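Warten auf den Vermieter

Vor 14 Tagen habe ich die Wohnung gekündigt, und seitdem schlafe ich schlechter als vorher. Die Kaution liegt noch bei der Hausverwaltung Văduva, das Übergabeprotokoll fehlt.
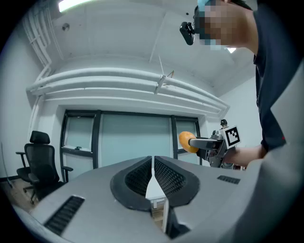
Grister, 30. Juli 2021

Heute kam wenigstens ein Brief. Zwei Seiten, davon eine nur Anlagen. Die Wände sollen weiß gestrichen werden, obwohl sie beim Einzug gelb waren – das steht sogar im alten Vertrag. Ich habe Widerspruch eingelegt und eine Kopie behalten.

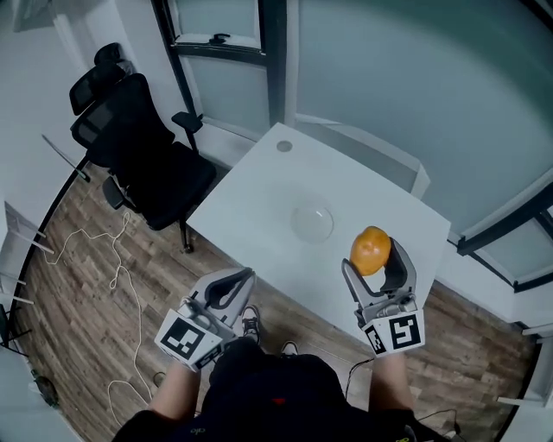
Lenuța Toma meinte dazu am Telefon, ich solle vor der Übergabe nichts unterschreiben und schon gar nicht streichen. Das mit der Farbe habe sie auch durch, am Ende habe der alte Vertrag gezählt.

Den Keller räume ich trotzdem schon mal aus. Die Fahrräder kommen zu Irfan, das Regal bleibt vorerst stehen.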